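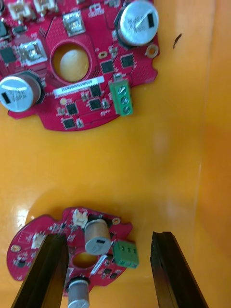

Where Does the Stuff in the Basement Go? A Study of Small Electronics Drop-Off in Sallden

Final report, Environment and Society project course
Ross Skinner and Ambros Hubmann

1. Why we did this

The town of Sallden has a sticker on every trash can asking residents to keep electronics out of it. The sticker shows a television with a tube in it. Neither of us has seen a television with a tube in it outside of a grandparent's house, so we started to wonder how well the message was getting across, and what people do with the things that don't look like the sticker.

Our question, after our instructor made us shorten it twice, was this: why do people in Sallden keep broken small electronics at home when there is a free place to take them?

By small electronics we mean anything one person can carry without complaining. Phones, routers, toasters, toys with a voice, electric toothbrushes, printers (we argued about printers). We left out refrigerators and anything with fuel in it.

2. Background

The free place is the Fairweather drop-off site, at the end of the Fairweather Road bus line and then a bit farther than that. It accepts electronics from residents at no charge. Collection of larger items is handled by Skemau, the hauling company that also does the regular trash, and Skemau will pick up small electronics too if you call ahead and have at least one large item to go with them. Ambros called to ask whether a person could borrow a neighbor's washing machine for this purpose. They could not.

Much of what we read before starting was about large cities, where the distances are different and so are the basements. The general finding is that people hold on to dead devices for years. The reasons given tend to be data worries, the idea that the thing might be worth money, and not knowing where to go. We expected all of these. We did not expect spite, but we will get to that.

3. Method

We handed out a two-page paper survey in November at the library, the grocery store and the laundromat, and got 141 usable responses back. Several more were not usable. One had been filled out entirely in the margin, as a letter to the mayor.

The survey asked people to list every broken or unused small electronic item in their home, say how long each had been there, and check off reasons for keeping it. We gave them the option of going home to look and mailing the form back. People who went home to look reported far more items than people who filled it out standing up next to the bananas, so the totals below are almost certainly too low.

We also did 3 longer interviews in people's homes, with their permission, including the basement.
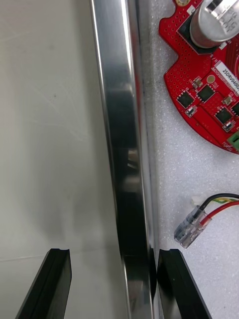 Coding the written answers took longer than anything else. We each sorted the comments separately and then compared. We agreed on most of them. The biggest disagreement was over "it's my husband's," which Ross had filed under Ownership and Ambros had filed under Conflict. We made a new category.

4. Results

The respondents listed 1,127 items in total. Cables were the trouble here. We had told people not to count loose cables, and many of them did anyway, some with feeling. We removed the cables from the total. If we hadn't, this would be a report about cables.

Phones were the most common item, followed by chargers with a box on them (not counted as cables, see the appendix), then remote controls for devices no longer in the house. Coffee makers did better than we thought they would. People seem willing to throw out a coffee maker on the morning it fails, in a way they would never do to a phone.

The most common reason for keeping something was that the person planned to fix it. When asked what was wrong with the item, most of these people did not know. One man had kept a radio for his whole marriage on the grounds that it was "probably a fuse." It may be a fuse. He has not opened it.

Not knowing where to go was the second most common reason, and this is where the sticker comes in. About 70 people said they had seen it. Many of them took it to mean that only televisions were a problem. A few thought it meant that televisions were what you were supposed to put in the can.

Data worries came third, and were stronger among older respondents. Value came after that. The spite category is small but we are fond of it: these are people who once made the trip to Fairweather, found it closed for lunch, and have decided never to give it anything again.

5. The trip itself

We thought we should try it, so we took a box of our own things out there by bus. It held a printer, two phones, a Flomus hair dryer that smelled like burning when you looked at it, and an alarm clock. The bus driver asked if the printer needed a ticket -- we still don't know if he was joking, but we paid.

From the last stop it is a walk along a road with no sidewalk. The site was open. The person at the gate was friendly and asked us to sort the box into the correct containers ourselves, which took some guessing, as the labels face the parking lot and you approach from the other side. 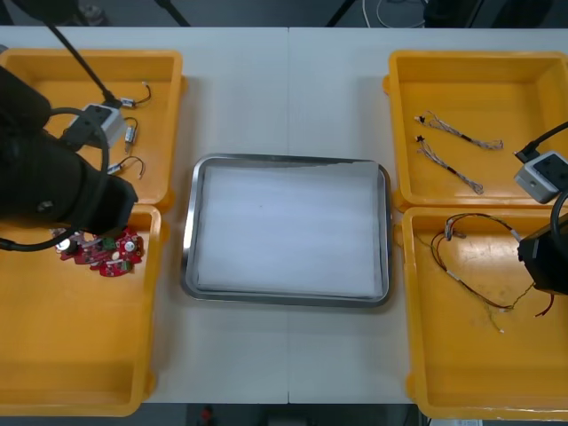 Start to finish, the trip used up most of an afternoon. With a car it would have been an errand. Nearly a third of the people we surveyed said they didn't have regular use of one, and as a group they were holding on to more items per household than the people who drove. This was the clearest pattern we found, and we would like to say we predicted it. We have checked our proposal and we did not.

6. Limits of the study

People who agree to fill out a survey about broken electronics may have stronger views on the subject than other people. The laundromat was overrepresented because nobody there could leave. We asked about "the last few years" in one question and got answers going back to the moon landing.

We also had no way to check what people told us, apart from the interviews. In all of those the real number of items was higher than the number on the form, and in one of them it kept going up while we were putting our coats on.

7. Suggestions

The town could put a collection box for small items at the library, where most people already go. The librarian we asked said yes before we finished the sentence, then asked if it could be emptied by somebody else.

The sticker should show a phone. Maybe also a toothbrush.

Skemau could drop the large item rule on one pickup each spring. We sent them a letter about this and have received a refrigerator magnet with their holiday schedule.

Fairweather could post its lunch hour at the bus stop, on the side where people get off.

Appendix A has the survey form. Appendix B explains the difference between a charger and a cable, and both of us have signed it.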